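Home | Galleries | Workshop | Archive | Contact

Vollberg Workstation Teardown

July 20, 2023

The Vollberg, opened for cleaning and a board inspection. Side cover off, internals left in position. Colour is uncorrected. Parts notes are in the Wuvport file — see Archive.

Workstation interior. Ribbed aluminum surface at left, grey moulded panel over its lower part. Processor seated in its socket, retention frame fitted, memory slots above.

Shares 33 | Comments 2
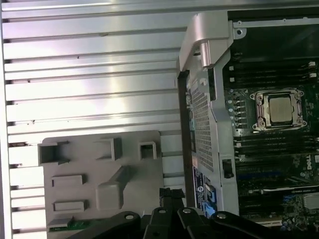 Kofler: Check the fin spacing for dust before you refit anything. A soft brush and low-pressure air did the job on mine.

Stukness: Seconded. Fresh thermal paste as well, if the cooler has been off.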